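Cestia Kitchen Recordings – data card and equipment planning notes

Maintained by Yara Fakhoury and Shadi Khoury
Last revised August 1, 2018

What is in this repository

The folder recordings/ holds 137 episodes from the two-armed robot in our kitchen lab. The folder planning/ holds the spreadsheets which we used to prepare the equipment request for the next budget year. Many people write to us only for the second folder, so this file explains both.

If you are planning a similar room, please read the section on floor and cabling before you ask any supplier for a quote. We did it in the other order and had to revise the request.

Room and robot

The robot works beside a real counter with a double sink, at normal household height. We did not want a mock-up, and the plumbing under the counter is open, so cables and drain hoses share the same part of the room. In our first budget there was no line for cable protection. Now there is one, and it has its own tab in the spreadsheet.

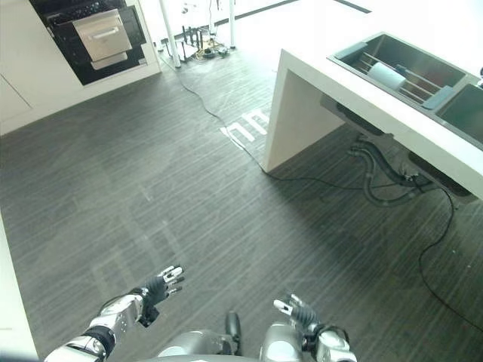
Budget lines

The file planning/request.csv has one row per item. The columns are: item, quantity, supplier, quoted price, who pays, and remark. Prices are in dollars before tax. The main groups are:

- Arms and hands. Both hands were quoted by Udia as a pair. A single replacement hand costs more than half of the pair, so we ask for one spare at the time of the first order.
- Wear parts. Fingertips, joint covers and rubber bellows. We put these under operating costs and not under capital, because our finance office does not accept consumables in a capital request. Yours may be different, please check.
- Cabling and floor. Cable covers, longer leads and wall brackets. Tannous quoted the brackets and the labour together, and we asked them to separate the two.
- Cameras. One at the head and one at each wrist, plus 1 spare.
- Service contract. Three years, paid each December.

How we estimated wear parts

This was the most difficult part, and we are not fully satisfied with our method. The supplier gives a lifetime in hours of movement, but our recordings are counted in episodes. Shadi wrote a small script (planning/hours.py) which reads the joint logs and adds up the time when each joint is moving. Time when the arm is only holding its position is left out – for the fingers this makes a big difference.

For the rubber parts, the joint log does not tell enough. A bellows is bent and stretched with the arm, and its life depends also on how far it is bent. We look at the wrist camera once a week and write the condition in planning/inspection.csv, with a grade from 1 to 4. Grade 3 means that we order the part, and grade 4 means that we stop using the arm.

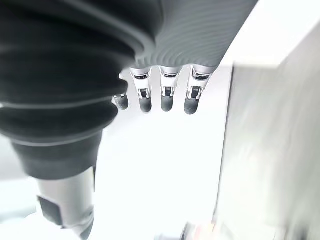 The grades are given by eye, and two persons do not always agree. When Yara and Shadi gave different grades, the file keeps both and the budget uses the worse one. Delivery time is a separate column, and we recommend that you fill it in even when the supplier is slow to answer.

Known problems

- The column "who pays" is empty for the oldest rows.
- Some wrist recordings are overexposed in the background. They are usable for looking at the hand, but not for recognizing objects behind it.
- The quote from Jimilier is in a scanned file and was typed in by hand. If you find an error in it, please open an issue.

Use of the files

You may copy the spreadsheets and change them for your own request. Please remove our supplier prices before you share your version, as they were given to us for our own order. The recordings can be used for research and teaching, with a reference to this repository.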